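Home
News
Projects
Workshop
About

Our second gripper is in the budget, and the first one is already earning its keep

7 January 2022 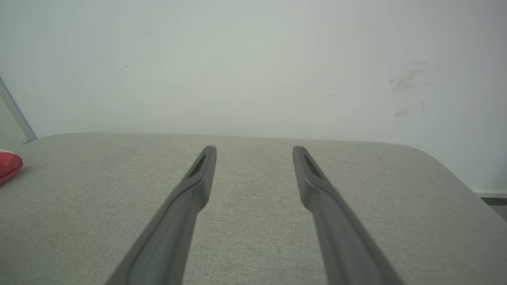
Well, the numbers are in and I'm happy to say we're getting a second gripper this year! I put the request together back in November, fully expecting to be told to wait, and the answer came back yes with only one line crossed out (goodbye, fancy carrying case, I'll live).

For anyone who hasn't been following along, Baleo is our project on picking up everyday stuff around the home. I wanted to spend on the arm first, because arms are exciting and everybody likes to look at arms. Then I sat down with last year's receipts and saw where our money really goes, and it's fingers. Soft fingertips wear down, and a day spent waiting for a replacement set is a day the whole station sits there doing nothing.

So the plan now has 2000 dollars set aside for the gripper itself, plus 82 dollars a set for spare fingers. We're ordering 4 sets up front. I got quotes from two suppliers, Vesard and Briem, and they were closer than I expected. Briem was a little cheaper on the gripper but wanted us to buy their mounting plate too, and by the time I'd added that and the shipping, the difference was pretty much gone. Vesard's fingers fit what we already own, so that settled it for me. I really don't want two drawers of parts that look alike and don't swap!

Padded furniture is the other thing I had to plan for. Fabric is a different job from a hard tabletop, with some give to it and plenty of texture, and I want us doing a lot more of it this year. That means time on the calendar as well as money, so I've blocked out the first stretch after delivery just for setup and calibration. Last time I left that out completely and spent weeks apologizing to people about the schedule.

What didn't make it: a new workbench, a better set of lights, and the larger arm I keep bringing up. The arm goes back on the list for the next round. I've asked our Ivudberg office to keep the old quote on file so I don't have to start over with the paperwork.

The order goes out as soon as the purchase form is signed. Vesard couldn't promise me a delivery date yet, and I'll post one when I have it. If your team wants bench time on the new gripper, send me a note now, please, and tell me how long you need it for.

Recent items
Baleo: what we spent last year
Spare parts drawer, sorted at last
Booking bench time in Ivudberg
How we compare supplier quotes

Contact | Copyright 2022 Baleo project | Back to top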